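Talk for the Wednesday group - my notes, please forgive the length

Good evening, and thank you for coming in out of the cold. I'm Randa, and I want to spend our time on something very humble, the top of a table. (Pause. Let people get settled, there are always a few with tea.)

Start with the grain. Most of us stop looking at a tabletop the day after we bring it home, and I was just as bad until Érica Cordeiro made me sit down at hers and follow one dark stripe from end to end with my finger. The light and dark bands are what give a honey-colored top its warmth, and I think they deserve to run the long way, where your eye can travel.

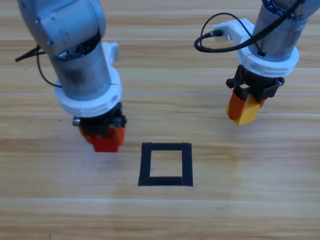
Then come the seams. People apologize to me for their seams! Please don't. A thin pale line running with the grain is fine by me, and I'd much sooner see it than have it buried under filler. Run a fingernail across. If it catches, talk to me afterward and we'll have a proper look.

Now tape, my favorite subject - I lay tape down on tables more often than I should, and it's easy to get wrong. Peel it slowly, low and flat, and don't leave it down until December like I did.

(If there's time, tell the story of the Ilavton table and the 16 coats of wax. Skip it if we're past eight.)

Last thing is shine. Sit where the light skims the surface and you'll find the worn patches right away. Buff those first, then stop and have a cup of tea before you decide about the rest.

Questions, and then Érica has samples at the back.

Comments

Culen: Lovely evening. Which wax was it in the end?

Queiroz: We did have time for the Ilavton story and I'm so glad.

Nilter: My seam catches. Bringing a photo next time.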